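Notebook entry, October, 9:40 a.m.
Drasska parcel: rent roll and parking assumptions
Entered by H. Bhatia

The purpose of this entry is to record the state of the underwriting model for the Drasska parcel before the second draft is sent to Navum. The first draft assumed 331 apartments and ground-floor retail along the full length of the street front. That assumption has been kept in the base case. The alternate case shortens the retail and moves the leasing office to the corner.

Rent inputs were taken from the Govindasamy survey. Two of the comparable buildings in that survey quote rents with parking included, and the others do not. The earlier worksheet treated them all alike. The parking charge has now been removed from both buildings, and the cell notes show the original figures. Average rent in the base case falls slightly. The exit value falls with it, as expected.

Parking remains the weakest part of the file. The base case carries 402 spaces in a structure with one level below grade. The alternate case removes 50 of them and leaves the lower level out. Construction cost for the two layouts comes from the same unit price, and this should not stand. A below-grade space and a surface-level space cannot be priced together. A separate line has been added to the cost sheet and left blank until Bustorau returns its estimate.

Lease-up is set at 29 units per month in neither case. That figure appeared in an old tab and was being picked up by the summary page. The link has been broken and the tab renamed "superseded." Colleagues who saved a local copy should replace it.
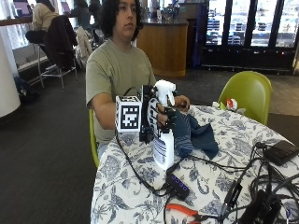

Chia-hao Poon wrote in the margin that the alternate case should not be shown to Navum until the lender's view on parking is known, and that a lower space count may cost more in rent than it saves in concrete. The comment is accepted in part. The case will stay in the model – the summary page will show the base case only.

Open items:
Bustorau estimate, split by level.
Vacancy allowance for the retail space, still copied from the apartments.
Property tax after completion. The present figure uses land value alone for the first year and needs a source.
Check that the loan interest runs from first draw and not from closing.

Model saved at 11:15 a.m. under the same file name, with the prior draft moved to the archive folder.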